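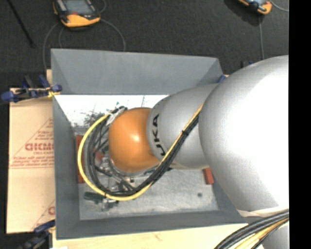 How many examples does a robot arm need before it can learn to move blocks in a bin?

It depends on the task and on how different the examples are from each other. For our block task we planned 50 recorded attempts for each starting arrangement, and we look at the results before we decide if more are necessary.

Collecting the Pillel examples
Gallery page, updated December 28, 2020
Text by Parvaneh Parsa

Pillel is our small collection of recordings for a learning system. It is made at Hisico, in the long room on the ground floor, and we try to keep the recordings simple so that other people can use them also. The page is meant for students who will join us in February and for anybody who asked how the work looks from near. I write the notes under each title myself, so please send me the corrections and not to the office.

Arm over the bin
The KUKA arm with its orange wrist, lowered into the gray bin. Two red blocks are in the bin, one at the left side and one at the right side. The yellow and black cables make a wide loop beside the wrist.

Notes for this picture

One attempt is one recording. It begins when the arm leaves its rest position and it ends when the arm has returned there. Between these two moments we do not touch the bin, the blocks or the table. If a person must reach in, the attempt is stopped and gets the mark "interrupted". We keep interrupted attempts in a separate folder. They are not useful for the first training, but later they help us to check the timing.

Good attempts and bad attempts are both kept. At the beginning I wanted to delete the bad ones, because they were a little embarrassing to show. My colleagues from the Mahmoudi group explained to me that a system which sees only success will not know what a failure looks like. So now a failed attempt is saved with one short word from a fixed list: missed, slipped, stuck, or pushed. The list was longer in the first week. Two people could not agree what was the difference between "dropped" and "slipped", and we removed one of them.

The places of the blocks come from a printed plan. A person who chooses the places by hand will always choose the comfortable middle, also when this person tries to be random. I have done it myself – all my blocks were in the center of the bin for one whole morning. With the plan, the positions near the walls come as often as the others. These are the difficult positions, and the learning system needs them most.

The walls of the bin are high and sloping. For the arm this means that the wrist must come in steeply when a block stands near a side, and the path must leave space for the cables too. We do not correct the path by hand during an attempt. If the planned path is not possible, the software refuses it, and the refusal is also recorded.

For recording we use Musix, which writes the camera images, the joint positions and the label in one place with the same clock. Before Musix we had three different files per attempt, and they did not always agree about the time. I spent many evenings with these files. Some of the old recordings could be repaired, but 17 of them could not, and they are not part of Pillel.

About the clamps: please do not open them between attempts, also not for cleaning. All positions in the recordings are measured from the bin. When the bin moves a few millimeters, we must do the calibration again, and everything before and after must be kept in different groups. If you think that the bin has moved, stop and write it in the log. It is better to lose 20 minutes than one day.

The camera is fixed and it must stay fixed. We do not change the zoom for a nicer view. Students sometimes ask if they may crop the images so that only the inside of the bin remains. In your own training you can do this, of course. In the collection we save the full image, with the table, the carpet and the things which lie there, and each user decides later what to cut.

How we label

The label is given directly after the attempt by the person at the desk. A second person looks at the recording on the next day without seeing the first label. When the two labels are different, both stay in the file and the attempt is marked as "open". Usually an open attempt is decided at the weekly meeting. A few are still open and I think they will remain so, as the block is hidden behind the arm in the important moment.

Use of the picture

You may use the picture in lessons and in reports if you write "Pillel, Hisico" next to it. For printing please ask me for the larger file. The recordings themselves are shared after a short request – tell us your group and for what you want to use them. I answer slowly in the weeks of recording, but I do answer.

Back to all galleries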